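Un taller de robótica gana la fase regional con una cocina que solo existe en el ordenador

El equipo Clallitico, formado por alumnos de segundo de bachillerato, se llevó en julio el primer premio de la fase regional del concurso Plikbridge de automatización doméstica. El reto consistía en programar un brazo robótico para que recogiera una encimera: vasos y cuencos, cada cosa a su sitio. El jurado le otorgó 80 puntos y elogió «la madurez técnica» del trabajo. Conviene leer la letra pequeña antes de sumarse al aplauso.

Ningún equipo tocó un brazo de verdad. Las bases permiten presentar el proyecto íntegramente en simulación, y eso hicieron todos los inscritos. La organización lo justifica por el precio del material y por la seguridad, dos argumentos razonables que, sin embargo, no figuraban en el cartel con el que se anunció el concurso en los institutos. El cartel hablaba de «robots que ayudan en casa».

Los alumnos trabajaron en una cocina virtual con suelo de tablas, taburetes y un brazo blanco que se mueve junto a la encimera. El programa les ofrece varias vistas a la vez, entre ellas una pegada a la pinza, y con ellas tienen que decidir cada movimiento. 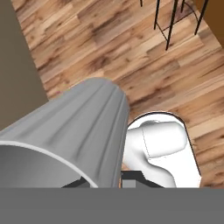 El reglamento concede 2 intentos por prueba y se queda con el mejor. También deja que cada equipo elija la posición inicial de los objetos dentro de un margen, lo que en la práctica permite ensayar hasta dar con la disposición más cómoda. En la memoria del proyecto, que este medio ha podido consultar, los propios estudiantes reconocen que el programa pierde fiabilidad en cuanto un vaso aparece girado. Es el párrafo más interesante del documento y no se mencionó en la entrega de premios.

Tampoco se explicó de dónde sale buena parte del código. El módulo que calcula las trayectorias del brazo es Ghauri, un paquete que el concurso reparte ya montado y que los participantes ajustan cambiando parámetros. Lo que escribió el equipo es la parte que decide qué objeto va primero y cómo acercarse a él. Tiene mérito para unos chavales que empezaron en el taller hace dos cursos, aunque queda lejos de los «ingenieros del mañana» que anunciaba la nota de prensa.

El profesor del taller, Eusebio Cuadros, defiende el formato. A su juicio, un alumno aprende más repitiendo una maniobra toda una tarde en pantalla que mirando por turnos una máquina que no puede tocar. Admite, eso sí, que le habría gustado probar el programa con objetos reales, «aunque fuera para ver cómo se cae todo». El centro pidió un brazo prestado y sigue sin respuesta.

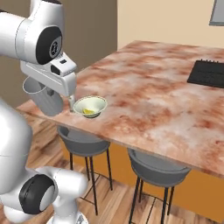
Burkell, que también presentó proyecto y no pasó de fase, se quejó en el foro del concurso de que la puntuación premia la rapidez y apenas resta por los golpes contra la encimera. «En una cocina con platos de verdad, la mitad de las demostraciones acababan en la basura», escribió, y pidió que en la próxima edición se publiquen las grabaciones completas de cada intento. La organización contestó que lo estudiará.

La final mantendrá las mismas bases. Clallitico dispone de dos meses para mejorar el agarre de los vasos girados.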